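Skilach Film Festival
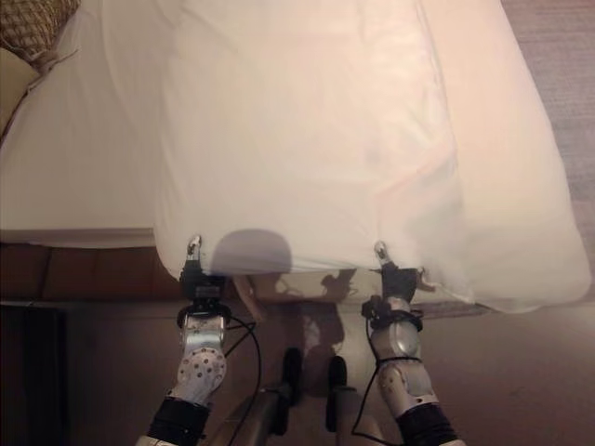

The Skilach Film Festival is a small festival of short and feature films held every August in the lakeside town of Skilach. I've been going since my student days, so forgive me if this entry gets a bit fond in places (the other editors have been very patient with me!).

History

The festival began in 2000, when Philomena Abugri, then running the projection booth at the old Lehner cinema, talked the owner into handing over the building for a week. The first program had 21 films in it, most of them shorts, and the opening night feature started late when a reel went missing between the train station and the theater. I wasn't there for that one, but I've heard the story so many times that I feel like I was.

Abugri stayed on as director until Salamatu Tetteh took over, and Tetteh is the one who brought in the outdoor screenings down by the water. They're still my favorite part, even with the mosquitoes.

Venues

Most screenings take place at the Lehner, a single-screen house with a balcony and some very unforgiving seats. The late shows moved to the Iltitz, a former dance hall across the bridge, after the Lehner's neighbors complained about the noise. If you want a decent view at the Iltitz, sit on the left side, well away from the pillar.

Awards

The main prize is the Ziltier, named after the river, and it goes to the best feature as chosen by a jury of seven. There's an audience prize too, and the two almost never agree, which makes for some great arguments in the lobby. Nhyira Dankwa won the Ziltier with her first feature, a slow and lovely film about a ferry pilot, and came back later to sit on the jury. Cecilia Sulemana's short about her grandmother's radio shop took the audience prize, and I still think it should have won both.

Attendance

Attendance now runs to nearly 2000 over the week. Passes go on sale in the spring, and single tickets are sold at the Lehner box office on the day of each show, cash only.

See also: Lehner cinema; Yayra Dogbe (current program director)

Last edited 31 January 2025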